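Hard water ring in a new toilet, and what to do with the brush after
Print this page | E-mail this page

Posted in Bathrooms and Plumbing

We moved into a rental in March and the toilet was close to new, a white one-piece with the button on top of the tank. It now has a tan line at the water level and a couple of faint streaks coming down from under the rim. I clean it once a week with an ordinary bathroom cleaner and a brush. The streaks get lighter and come back. The line does not get lighter at all.

Our water is hard. The kettle has to be descaled all the time and the shower head is already half clogged. The last tenant left a pumice stone under the sink, but I have not used it because I don't want to scratch the bowl and lose part of the deposit.

My other problem is the brush. It goes back in its holder wet and after a few days the holder smells and has gray water in the bottom. I have tried bleach in the holder and it helps for two days at most. Do people dry the brush first? Where? I don't want it dripping on the floor.

Last thing: should the lid and seat be up or down while I scrub? My roommate says down so it doesn't splash. I don't see how you get under the rim that way.

Posted by birnham_upstairs

Aba Ofori

I cleaned rental units between tenants for a long time, and I'll take your items in the order I would do the work.

Lid and seat both go up, all the way back against the tank. With the seat down you can't get the brush head under the front of the rim, and the underside of the seat gets spattered where you won't notice it. Keep the bristles below the rim and pull toward the water and you won't get much splash. Go around the side walls first, pressing the head flat against the porcelain, then under the rim, then down into the drain. 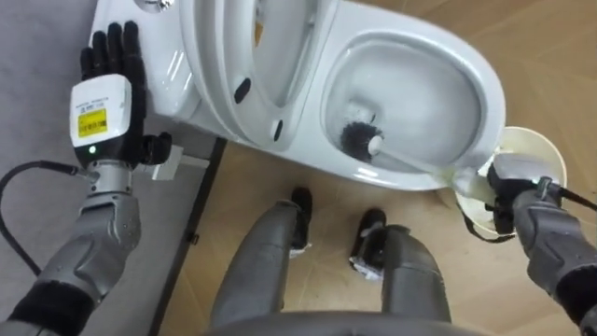 Does the bleach matter at all, then? I was told bleach takes care of everything in a toilet. Valix_83

Bleach kills germs and whitens organic stains. It does nothing to mineral scale, which is what the tan line is. You need an acid. Plain white vinegar or citric acid powder will do it if you give it time.

Whatever you pick, do not use it on the same day as bleach. Acid and bleach together give off chlorine gas, and that includes bleach left sitting in the brush holder. Empty the holder, rinse it well, and flush a couple of times before you start. Open the window or run the fan.

How I do the ring:

Turn off the supply valve behind the toilet and flush, so the tank doesn't refill. Then push the water that's left down the drain with the brush, in short quick strokes. You want the level to drop below the line. If there is water over the scale it only thins out the acid.

Lay folded paper towels soaked in vinegar along the line so they stick to the porcelain. For the streaks, tuck some up under the rim. Leave them for a few hours, or overnight if you can spare the toilet. Use undiluted vinegar. If you have citric acid, I use 100 grams in a quart of warm water.

Take the towels out with gloves and put them in the trash. Do not flush them.

Scrub with the brush only. The scale should be soft and come off as grit. If part of it stays, do the same thing again the next evening. Mine took two rounds in the worst bathroom I ever had.

Then turn the valve back on, let the tank fill, and flush. If your button is split in two, use the bigger flush.
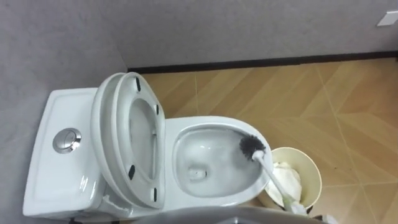 While the seat is up, wipe around the rubber bumpers on the underside. Grime collects along their edges and a lot of smells people blame on the bowl come from there. An old toothbrush and dish soap is enough. Check that the bumpers are all tight, since a loose one lets the seat shift sideways when you sit and the hinge bolts work loose after that. Do the hinges too. Don't use the vinegar on chrome parts for more than a quick wipe, and rinse after.

For the brush: rinse it in clean water as you flush, then tap it on the inside of the bowl. Lower the seat onto the handle so the brush is held over the bowl with the bristles hanging inside, and leave it to drip for fifteen minutes. After that it can go back. Wash the holder with hot soapy water when you do the bowl, and dry it with a paper towel. If it still smells after that, the smell is in the bristles and you need a new brush.

I'd leave the pumice stone where it is. Some people use them without trouble, wet, with light pressure, but if you put a scratch in the glaze it holds scale from then on and you can't take it out.

clovine

Just use cola. Pour in a big bottle, leave it overnight, flush. Works OK on ours. Replace the brush every few months, they're cheap.

Lau_in_3B

Cola did nothing for me, the water here is too hard for it. Vinegar on paper towels worked. The part I'd add is to do something about the ring before it builds up again. I pour a cup of vinegar in at night every week or so, and brush in the morning before the first flush. Takes a minute.

Also look in the tank. If the flapper or seal leaks a little, water runs down the back of the bowl all day and leaves a streak. Put a few drops of food coloring in the tank, wait half an hour without flushing, and see if color shows in the bowl. Mine did, and the landlord changed the seal at no charge. The streaks haven't been back.

Viewed 153 times

Related topics
Pink film around the shower drain
Descaling a shower head without taking it off
Toilet seat slides to one side
Which flush is which on a two-part button
Musty smell behind the bathroom door
Cleaning grout with baking soda

Contact us | Copyright and terms of use | Back to top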